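Part-Time Textile Care Assistant, Lumska Guest House

Trament is hiring a textile care assistant for Lumska, our guest house on Treseck Street. The job is part-time and year-round, and it covers bed linens, towels, table linens and guest laundry. It starts in November, after the fall bookings wind down, so there will be time to learn the work before the holidays.

The position reports to the house manager. You will share the laundry room with one other assistant, and the two of you split the week between you. Most shifts start at 7 a.m. and end by early afternoon. Everyone works Friday, when the linen delivery comes in and most of the weekend rooms are made up.

What the job involves

You will strip and remake beds, sort laundry by fabric and color, run the washers and dryers, and press pillowcases and tablecloths. You will check each piece for stains, pulled threads and loose seams before it goes back on the shelf. Small repairs are done in the house. Anything larger goes to Grigaitė, the tailoring shop we use, and you will write the repair tickets and check the pieces when they come back.

Guests who stay a week or longer can have their clothes washed and folded. These items are kept apart from house linens at all times. Each guest's laundry has its own numbered bag and a written slip, and the slip has to match the contents when the bag goes back to the room. If a care label is missing or hard to read, ask the guest before washing. Do not guess. 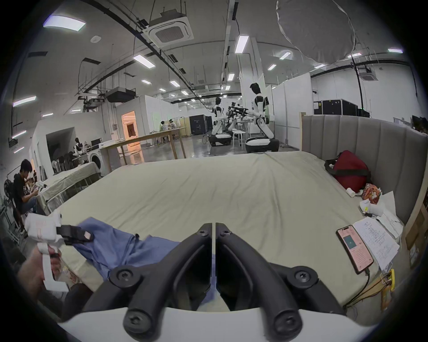 Blue garment laid out on a bed with a pale green fitted sheet.

We use cotton and linen bedding throughout the house. Fitted sheets wrinkle easily if they sit in the dryer, so they need to come out promptly and go straight onto the bed or the folding table. We will show you how we fold them. It takes most people a few shifts to get it right.

There is also some record keeping. The linen count is done at the end of each month on a paper form, and worn items are written off at the same time. You will keep an eye on detergent and stain remover and tell the manager when either is getting low.

What we are looking for

You should have worked in a laundry, hotel, care home, dry cleaner or similar place. We will also consider people who have kept house professionally for a private family. Basic hand sewing is required: replacing a button, closing a seam, fixing a hem. Machine sewing is useful but we can teach it.

You need to be able to stand for most of a shift, climb stairs, and lift a full laundry bag. The house has no elevator. You will work with detergents and bleach, so please tell us about any allergies or skin conditions that we should plan for.

You should be comfortable reading care labels and writing short notes in English. A driver's license is not required.

Pay and conditions

Pay is hourly and depends on experience. The rate will be given to you in writing before the interview. After your first full year you receive a bonus of $2,000, paid with your regular wages. Uniform shirts and work shoes are provided, and lunch is included on every shift. Street parking is limited in the mornings, but there is a covered bike rack behind the kitchen door.

The first four weeks are paid training. At the end of that time you and the manager will sit down and go over how it is going and whether the hours suit you.

How to apply

Send a resume and a short note telling us where you have done this kind of work and which days you are available. Include two references, at least one of them from a former supervisor. You can also leave a paper application at the Lumska front desk in an envelope marked "Textile care." Please do not apply through the booking form on our website.

Interviews are held at the house. They include a short practical test with a bed to make, a shirt to press and a button to sew on. Wear clothes you can move in. Everyone who interviews will hear from us either way.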